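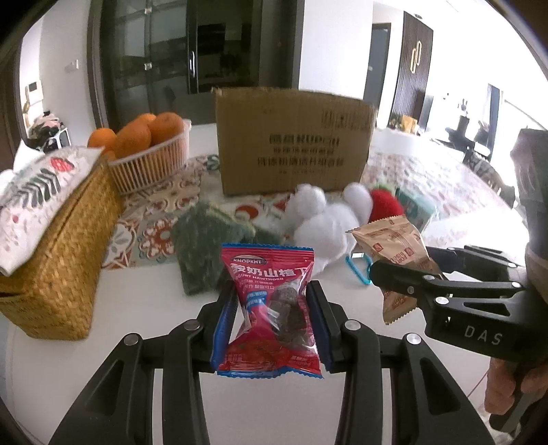
Ticket: Asitz dating app, matches gone after update
Opened by: Vy Lâm
Priority: she says urgent, set to normal

21st December. Vy says her chat with a guy she's been seeing vanished overnight. 17 matches yesterday, 2 today. Thinks he blocked her. Wants to know before she texts him something dumb.

Checked block list, both sides. No block. No unmatch either.

Asked her to log out and back in. Same thing. Reinstall, same.

Vernon Thibodeau took over. Message history is on the server, 1,672 messages, all there. So its a display thing. Told Vy he did not dump her. She replied "ok but why did he leave me on read". Not a support question, left it. 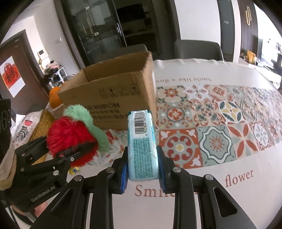
Light blue package, barcode side.

Found it. Distance filter got reset to 2 miles in the update, hides anyone outside it, open chats too. Set back to 2,000. Everybody reappeared.

Vy confirms chat is back. Also confirms she allready sent the angry text. Can we recall it? No, went by regular SMS.

Filter bug passed to Randow team, fix due February. Closing.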